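Memory training fails on cold boot only, passes on warm reset
Grunorbridge Hardware Boards > Desktop Builds and Repair > Memory and Stability

thodera
Posts: 438

Desktop tower, two sticks of DDR4-3200, bought as one kit. On a cold boot the board cycles power 3 times and comes up at 2133 with a notice that memory settings were reset. If I load the XMP profile again and do a warm restart, it trains at 3200 and stays there until the next full shutdown.

Already tried: sticks swapped between slots, each stick alone in slot A2, CMOS cleared, previous and current BIOS. A single stick in A2 cold boots at 3200 every time, either stick. Both together fail. A memory test at 3200 after a warm restart ran overnight with no errors.

Side panel is off while I work on it.
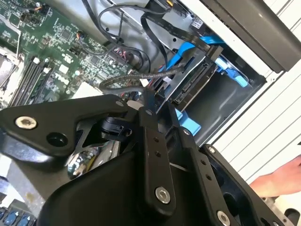

DRAM voltage is 1.35 V in the profile. SoC voltage is on auto. I have not touched any timings by hand. I would like to know if this is the memory, the board or the memory controller before I spend money.

Erick Odera

harb_h
Posts: moderator

A clean overnight test and a bad cold start are not in conflict. The test exercises the settings the last training run arrived at. The cold start exercises training itself. With one stick per channel the load on the controller goes up compared with a single stick, and auto SoC voltage on some boards is applied late or set low at first power-on.

Set SoC voltage manually to 1.05 V, leave DRAM at 1.35 V, save, shut down, switch off at the supply for ten minutes and start again. Change only that.

Hussam

tegwen_j

I would look at the boot voltage setting before SoC. Many boards have a separate field for DRAM voltage during training, and it can stay at 1.20 V even when XMP is loaded. That matches your symptoms closely: the warm restart keeps the rail at 1.35 V and training passes, while the cold start begins at 1.20 V and training fails. It is usually listed as DRAM boot voltage or training voltage, sometimes two menus down.

mostyn

Reseat the CPU. A single stick working in A2 tells you nothing about channel B. Did you ever run one stick in B2?

thodera

No. I only ran A2, because the manual gives it as the slot for single-stick use. Will do B2 tonight.

mostyn

Then the "each stick alone" test in your first post covers the sticks and half of the board. Uneven cooler pressure or a bent pin can leave one channel marginal. I have seen it cause exactly this.

harb_h

Marginal contact generally shows up in the memory test as well, or the channel goes missing altogether. It is possible, but pulling the cooler is a lot of work compared with two BIOS fields. Please leave the CPU where it is until B2 has been tested.

mostyn

Pulling a cooler takes fifteen minutes and some paste. People spend a week on voltages to avoid it.

Tudur

thodera

Results so far.

Single stick in B2, 3200, cold: passes, both sticks.
Both sticks, SoC 1.05 V, cold: fails, same power cycling.
Both sticks, SoC auto, 2933, cold: passes.

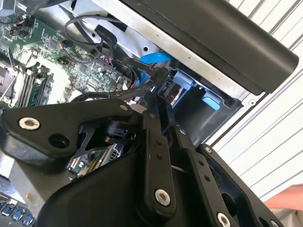 The boot voltage field exists on this board. It is under the overclocking page, then advanced DRAM configuration, at the very end of the list. It reads Auto and does not show the value in use. I have not changed it yet so as to keep the tests separate.

overgaard_h

The 2933 result makes a contact fault less likely but does not exclude it. Lower speed hides a lot of things.

One item missing from this thread: memory fast boot. When it is enabled the board tries to reuse stored training values after shutdown. If those were taken from a warm system they may not hold on a cold one. Disable it for all of these tests. The start will take longer.

Heiðrún

tegwen_j

Agreed on fast boot. Do it second, though. Boot voltage to 1.35 V first, on its own, with SoC back on auto.

thodera

Boot voltage set to 1.35 V, everything else as before. Cold start at 3200 with both sticks: passed. Repeated after an hour off at the supply: passed. 3 for 3 as of this morning. Fast boot is still enabled.

harb_h

Good. Keep a note of that setting, as clearing CMOS or updating the BIOS will return it to Auto.

mostyn

Three starts is a small sample. Post again when the room is colder. Mine behaved until December and then it was the socket after all.

thodera

Noted. I will leave the paste out and report back if it drops to 2133 again.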